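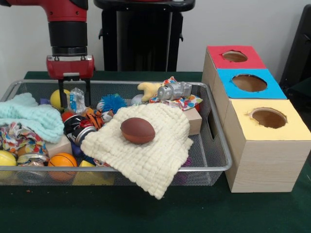
I've been waiting for this bench week since January, when we first got the Dunbar controller to talk to the red arm without dropping the connection every few minutes. The plan is simple enough: same arm, same tabletop, two sets of fingers, two controllers, and see which pairing is the nicest to work with on a properly messy bin. Our bin really is messy! The plush tiger has already become everybody's favorite target, and the two straight fingers have to find their way down past cloth, balls and crinkly packaging before they get anywhere near it. The three boxes with holes in their tops, lined up beside the basket, are for the sorting runs, which come after all the plain picking is finished.

Everything on this page belongs to the Prullico comparison. I'm adding notes in between the photos as the tests go on, so some of it is results and some of it is just me being happy about a gripper. Last edited Monday, April 22, 2019.

**What we're comparing**

- Fingers: the stock pair that came with the gripper, and the Clotier pair, which has a bit more give at the tip
- Controllers: the old one, and the Dunbar
- Cameras: one fixed beside the table, one looking down from overhead, both run through the Okano viewer
- 40 grasps for each pairing of fingers and controller, cloth and hard objects mixed together

The pairings are set by whoever is on the bench that day, and we switch fingers at lunch. Swapping takes two screws and a re-zero. Please do the re-zero. On the second day I skipped it and spent most of an afternoon blaming the Clotier tips for an offset I had put there myself.

So far the Clotier and Dunbar pairing is in front with 31 good grasps out of 40. A good grasp, for our purposes, means the object leaves the basket and stays in the fingers until the arm is told to open. Whether it was the object you asked for gets its own column, and that column is a lot less flattering for everybody. I love that column. It's where you find out that the arm went for a ball and came up with a towel.

The stock fingers are no slouch, by the way. On blocks and cans I think they're better. They close square, they don't flex, and when they miss you can tell right away why they missed. The old controller also has one thing going for it, a big friendly jog screen that you can use without looking at your hands. I'd steal it for the Dunbar in a heartbeat.
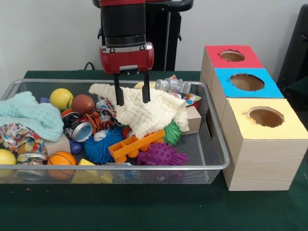

## Soft Goods

Waffle cloth is the test I'd show a visitor first. With the fingers down in the folds you can't judge by eye how much fabric is between them, and from the side camera a good pinch and a bad one look the same to me. What tells you is the current reading on the gripper motor. On the Dunbar it shows up as a little hill when the cloth bunches, then a flat stretch, and after a few dozen tries you start to read it like handwriting.

Uriel Escobar wrote the cloth routine and I think it's lovely work. The arm goes down slowly, stops on light contact, opens a few millimeters more, goes down again, then closes. That second descent made more difference than any change of fingers. With the old controller the two moves run together, because it won't let you put a contact stop in the middle of a path, and the fingers tend to skate along the top of the fabric.

A few notes for anyone repeating the soft goods runs:

- Turn the closing force down before you start on plush. The hard-object setting is way too much.
- Don't smooth the cloth out between grasps. Let it land how it lands. Flat cloth is a different test and we'll get to it.
- If the cloth comes up with something riding on it, write "passenger" in the notes and count the grasp as usual.
- Spiky rubber balls are booked under soft goods even though they behave like nothing else in the basket. The fingers slide between the strands and then hold on beautifully.

The Clotier tips picked up some lint by the end of the week. A wipe with a damp paper towel took care of it. I ran one pair through 500 open and close cycles on a scrap of toweling just to see if the pads would start to peel at the corners, and they didn't, though the left one has gone a bit shiny. I'll keep going with that pair and leave the other fresh.

One thing I'd like to try next is a slower lift. At the moment the arm comes up at the same speed whatever it's carrying, and a towel snagged on a neighbor gets a good hard tug. Uriel has a version that pauses just above the pile to let things settle. It costs time, but picking is already slow: 71 seconds for our longest cloth grasp, start to finish, and most of that was the arm thinking about where to go down.

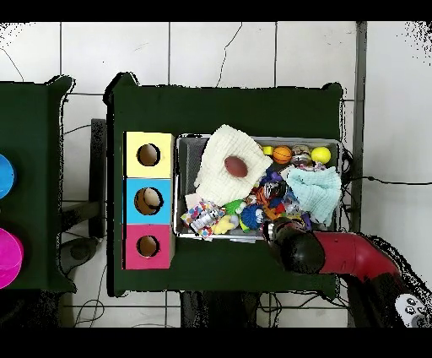
Can the Clotier fingers go on a gripper that was set up for the stock pair?

They bolt straight on with the same two screws, but you have to re-zero afterward and lower the closing force, because the softer tips meet a little earlier than the stock ones do. Save the two setups under separate names on the controller so you aren't retyping numbers at every swap.

## Views and Viewers

The overhead view is the one I'd choose if I could only keep one. Looking straight down you get the bin, the row of boxes and the arm coming in from the side, and you can plan the whole reach in one go. From the side, the rim and the pile hide far too much of each other. The trade is height. Overhead I can tell you exactly which toy the fingers are lined up on and still be wrong about how far there is left to go.

Edges are the other weak spot. There's dark speckle along the outlines of the tables and the arm, and if your grasp planner is the nervous type it will treat every speck as something to avoid. We tried two filters in the Okano viewer. The strong one cleans up the outlines nicely but nibbles at anything thin. The mild one leaves plenty of crumbs and keeps the thin stuff, and I'm sticking with mild.

I also want to say something nice about the Okano replay window, since I complained about it for weeks. You can put both cameras side by side and scrub them together, and the gripper current runs underneath on the same timeline. Finding the moment when a grasp goes wrong used to mean a stopwatch and two laptops. Now I just drag the slider back to the dip in the curve and look!

## Still to Run

- Stock fingers with the Dunbar, the second half of the cloth set
- Clotier fingers with the old controller (I've been putting this one off)
- Sorting into the boxes, overhead camera only, then both cameras
- Slower lift, Uriel's version, same basket and same mix
- Flat cloth

Basket contents stay as they are until the last pairing is finished, so please don't borrow the blocks. If you want to drive a few grasps yourself, the bench is open most afternoons and the Dunbar takes five minutes to learn. Bring your own opinion about the jog screen. More photos when the sorting runs start.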